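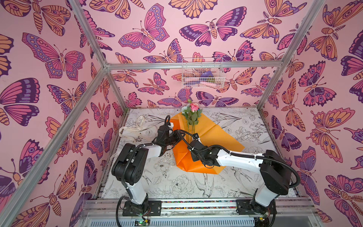
Wrapping fake roses: is paper worth it?

marino_girl
Making bouquets for my cousin's shower, artificial roses, pink and white. The lady at the Diltotside craft store swears by orange paper with pink. I have my doubts. Anyone tried it?

rgodoy28
Orange swallows a pale rose. I'd use plain brown and be done.

Jiltport Jan
Disagree with Rogério. Bright orange is fine if the stems have enough green on them. The cheap kind creases the second you look at it, though.

marino_girl
Mine is creased already and I haven't tied anything yet. Does ironing it work?

rgodoy28
People say so. I tried it in May and got flat paper with a shiny spot.

skurnex_h
I've done 28 of these. Tie the stems first, then set them on one corner and roll. The "just gather it up" method in every tutorial falls open by dinner.

Jiltport Jan
Mine never fell open. Are you using ribbon or that stretchy string?

skurnex_h
String, 4 turns. Ribbon slips on plastic stems.

marino_girl
Not convinced about string but I'll try one. I still have 20 to make and one sheet of brown.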